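The Mulline Evaluation

The unit arrived in a flat carton with the word Mulline on the lid and no invoice. Rosario Leone signed for it, wrote 2021-05-04 on the intake sheet, and put it on the shelf behind two label printers and a bread machine.

Leone reviewed products for Clomerora, a trade bulletin with a small readership of people who bought equipment for schools. The standard procedure took 12 working days. Assembly came first, then calibration, then a task of the reviewer's choosing, repeated until the results stopped changing. The score was out of five. In his years at the bulletin he had given no fives and had been asked by the publisher, Marras, to consider whether this was a fault in the products or in the scale.

The Mulline kit was a desktop arm. The structural parts were printed in red plastic. The manual ran to 11 pages and assumed the reader owned a small screwdriver. Leone owned several. He fitted the servos in the order given, found that step seven could not be done after step six, took out step six, and recorded the time lost as forty minutes.

Cable routing was left to the customer. "Secure wires as needed," the manual said. He secured them with white ties from his own drawer and deducted a quarter point.

For the task he chose putting away. It was the one most schools asked for in the reader survey. He took a toy brick and a small drawer unit, set both on the green table, and wrote the specification on an index card: pick up brick, place in lower drawer, release. The drawer would be opened by the reviewer. A kit at this price was not expected to open drawers.

Calibration occupied the first two days. The wrist drooped four degrees after each power cycle, and the droop had to be entered by hand as an offset. The gripper closed with more force than a brick required and less than a stapler required. He tried the stapler only because it was there. It was left out of the report.

On the third day the arm reached the brick and pushed it. On the fourth it reached the brick, held it, and let go above the table. Leone adjusted the lift height by one increment and repeated the run. He did not talk to the equipment. His predecessor had, and the notes from that period were difficult to use.

Marras telephoned in the afternoon.

"Do you have a number?"

"Two and three quarters."

"The advertiser is Watuvico. They distribute the kit."

"I know who distributes it."

"They'd like to see a three in the June issue."

"Then it should put the brick in the drawer," Leone said.

He stayed late. The building's heating shut off at five and the room cooled, which affected the servos slightly and the reviewer more. He put on his coat and changed the approach angle, so that the fingers came down nearer to vertical. He lowered the speed. He pulled the lower drawer out as far as it went and checked that there was nothing in it.

It occurred to him that he had spent longer on this arm than on any item since the bread machine, and that the bread machine had been for lunch. The review needed only a number and three hundred words. The number was already defensible. He could have written it up from the fourth day's log, and Marras would have rounded it.

He took a fresh index card and copied the specification out again in neater handwriting. Then he squared the brick on the table, moved his hand clear, and started run thirty-eight.

The gripper came down. Leone held his pencil over the column marked Result and waited to see what to put in it. 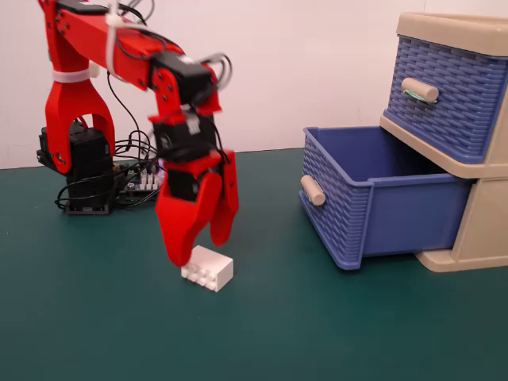

The Mulline arm at the brick, lower drawer open.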